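Clidow Uken 620 garment steamer, upright type, floor standing. Used, two owners. Telescoping pole, four casters, fabric hose with insulated handle. Tank lifts out for filling. Variable steam dial, low to high. Sold as is with 14 days to return if it doesn't heat.

Stock no. 2750. Location: Pilevholm unit, rear door. Pickup or ship.

What you get: base, pole in three sections, hose and head, hanger top, one pair trouser clips, fabric brush that snaps on the head. Heat glove included, left or right hand. No manual — we have a scan, ask and we'll email it. The crease clamp is missing. Valentini one fits if you file the tab a little.

Condition: good. Scuff on base near the cord wrap. Hose cover has been restitched at the lower collar, done neat, doesn't leak. Pole lock on the middle section is stiff, needs a firm twist. Tank cap gasket new. Descaled and bench tested by Tariq Tarar, ran 50 minutes on high, no spitting once warmed up.

Good for: shirts, dresses, curtains, bed linens, light upholstery. Wrinkled sheets can be done right on the bed, saves dragging the board out. Not for suede, waxed cotton, plastic trims. Velvet from the back side only. Dark cloth, steam from inside so you dont get shiny patches.
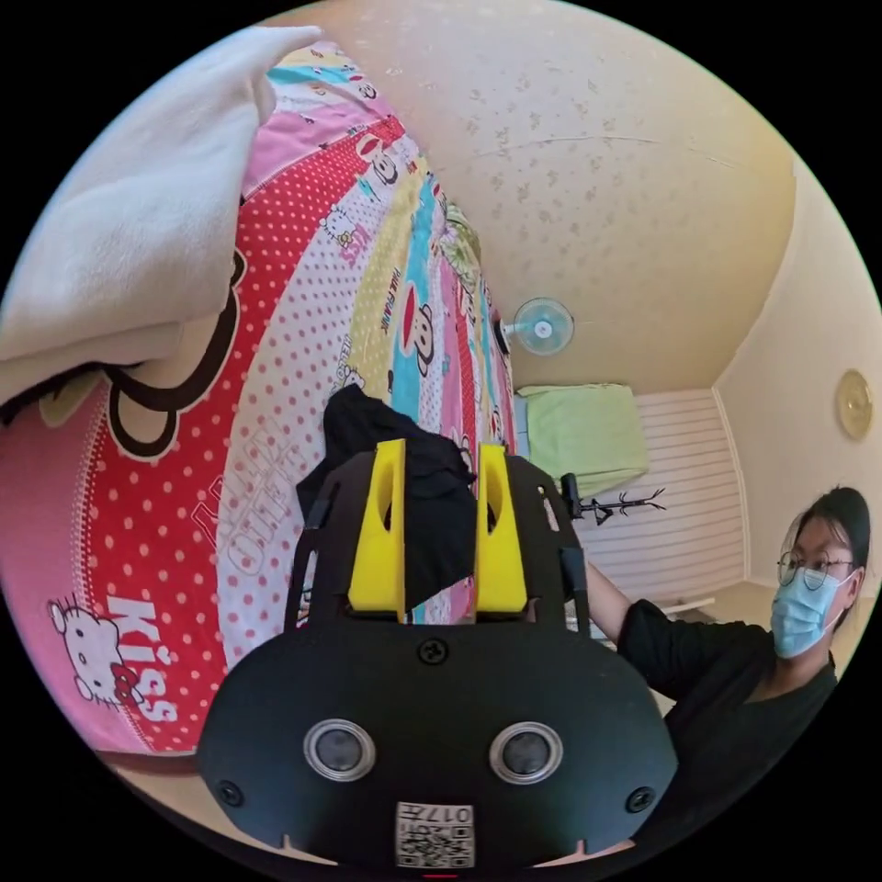
Striped bedsheet, black cloth.

Setup. Base on a level floor, pole up, hose hung so it doesn't loop. A dip in the hose collects water and then it gurgles and spits. Lift the head up high for a few seconds and it drains back. Fill tank to line, cold water, distilled if your tap is hard. Nothing scented in the tank. Wait for steady steam before touching fabric.

Heavy cotton wants the dial at high and a slow pass top to bottom. Polyester low, keep the head moving. Pull the hem tight with your free hand (glove on that one). For pleats use the clips at the bottom, let the weight do it.
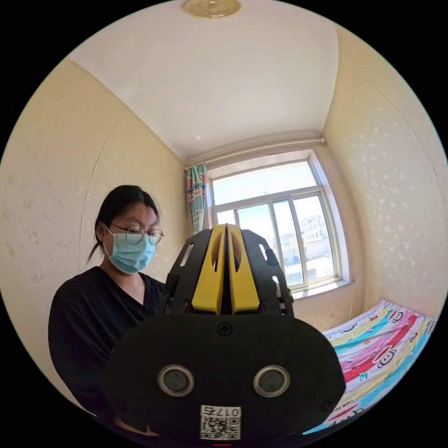
Let it cool fully before emptying, then tip the base over a sink, there is always a cup or so left in the bottom that the tank doesn't show. Leave the drain plug out overnight if it's going in storage. Descale monthly with heavy use, white vinegar and water half and half, run it through, then two plain tanks after. Skip this and the boiler clogs, it's the usual reason these come back to us.

Hose length 61 inches. Plug is standard US three prong. Don't run it off a light extension cord. Pole comes down to fit a closet, measure yours first.

Spares on hand: tank caps, gaskets, casters, brush heads. No boilers. Hoses by order, allow a couple weeks, more in July when the supplier shuts.

Shipping goes in two boxes, base and pole seperate. Drained before packing but a few drops may show up in the bag — normal.

Questions on this unit to Kausar Gondal, parts to Irfan Afridi. Give stock number. Price on request, trade discount on two or more.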